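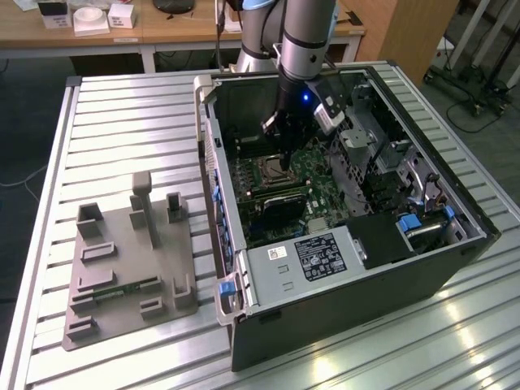 Are paid lesson plan subscriptions worth it?
Posted in Teaching & Classroom

My school in Clorthorpe wants all of us on Zellis by January. The rep says it saves 13 hours a month. I teach fourth grade and I have my doubts. Half the "ready to use" units I tried needed rewriting before my kids could follow them. Has anyone kept it past the first year?

Sandro Morelli
I had it for 2 years. The math is decent. The reading units are mostly worksheets with a new cover page. I'd want to know where that 13 hours comes from, as our rep couldn't tell me. Ask for the full unit list before anyone signs. Ours had 443 units for K-8, and about a third were holiday stuff. Also check if you keep your edited copies when the school stops paying. We lost ours.

polishchuk_rm12
never used it but my sister likes Callis. free I think?

gradebook_gripes
Callis is free for the first month only. Read the terms.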